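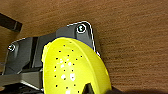
The table top, fine grain, reddish brown going darker towards one corner

Oil, wax or leave it alone? Brown wooden table
Posted by Leonie Te Moana, Monday, October 7, 2024

Hi all, long-time reader, first-time poster. I've got a wooden table I'm very fond of and I can't decide what to do with the top. The brown is warm and a bit reddish in places, more like dark chocolate in others, and I honestly don't know how much of that is the wood and how much is the rubbish light in my back room. The grain runs in soft wavy streaks and I'd hate to lose it under something shiny.

It came from a house clearance in Fumley and cost me 40 quid, chairs not included. The chap there had no idea what wood it was and neither have I. It gets used for everything – tea, homework, my sewing. I've got a tin of Plorach hard wax oil in the cupboard from doing the shelves, so I'd like to use that up if I can. Would you sand first, or just clean it and go straight on?

ramil_d
Nice colour! I'd clean it with warm water and a tiny drop of washing-up liquid, wring the cloth out hard, let it dry overnight and then look at it in daylight before you open any tins. I had a sideboard I was all set to strip and after a good wash I left it be. That was years ago and it still hasn't had anything but a duster.
Ramil

Johanna Thaler
Please don't put hard wax oil over a finish you haven't identified. If there's old varnish or polish on there it'll sit on top and go sticky. Put a drop of water somewhere out of the way and watch it. If it beads up there's still a finish, if it soaks in and goes dark you're down to bare wood or near enough. Then decide.

And if you do sand, go with the grain, nothing coarser than you need, and check underneath for a veneer edge first. You can go through veneer in no time with an electric sander. Ask me about my mother-in-law's bureau.

valquiria_c
I'm going to disagree with Johanna a bit (sorry!). I've used Plorach over an old oiled table with just a light rub down and it's been lovely, two thin coats, and we're a family of messy eaters. The trick is to wipe off far more than you think you should. My first go I left it on too thick and the newspaper stuck to it for a fortnight.

Johanna Thaler
Over old oil, fine, I'd do the same. My point is she doesn't know it's oil.

valquiria_c
Fair enough, the water test is quick. I'd still be amazed if it was varnish, it looks quite soft and mellow to me.

Johanna Thaler
You can't tell that from one photo, the grain's a bit blurry and the light drops off at the bottom. Could be anything.

Ánh Đặng
Another vote for wax here. I use Renaud paste wax on everything, it smells gorgeous and if you don't like it you can get it off again with white spirit. You can't say that for oil! It's no good for hot mugs though, so if your lot won't use coasters you'll be redoing the rings every December before the relations come.

ramil_d
My lot wouldn't know a coaster if it bit them.

Leonie Te Moana
Thank you, this is brilliant. I did the water drop on the underside at one end and it soaked in, then tried on top near the edge and it beaded. So now I'm more confused than when I started!

Johanna Thaler
Undersides are very often left bare, so go by the top. There's a finish on it. Try a dab of meths on a cotton bud next, somewhere hidden on the finished side. If it goes tacky it's probably shellac, and then I'd stick with Ánh's wax and keep the oil for your shelves.

Leonie Te Moana
Right, meths on the list for Saturday. Will report back.

Recent threads
Getting candle wax out of a wooden tray
Fadlow chairs – worth regluing?
Sticky drawers in an old dresser
White heat marks, what has worked for you?

We use cookies to keep you logged in and remember your settings. By carrying on you agree to this.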